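Back in April we got a robot at work, and a few of you asked how it's going, so here goes!

I work at Bakilana, which is mostly fields and the long gravel tracks between them. Every week somebody had to go down those tracks checking for washouts and anything growing in too far. For years that somebody was me, with a clipboard. Now a little wheeled machine from Mutholm does the run (we call it Denlow, don't ask) and I look through what it brings back.

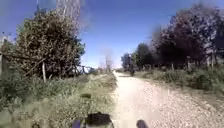
I was grumpy about it at first, I'll admit. Five of us share the track work, and the first thing everyone wanted to know was whose hours were going. So far nobody's have, but the jobs have moved. I used to be outside most of the morning. Now I get coffee, sit down with the footage and write up a list of spots that need a mower or a load of stone, and the other four head straight there.

My knees love it. My head's not so sure! I miss the walk, especially on those bright blue days, and I think I knew the place better when I had its dust in my socks.

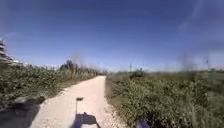
The pay question is still open too. Reviewing is supposed to be a step up, and we've asked for that in writing before the second machine comes. I've also asked to keep one walk a week for myself, clipboard and all. My boss said she'd think about it, and I've already bought new boots.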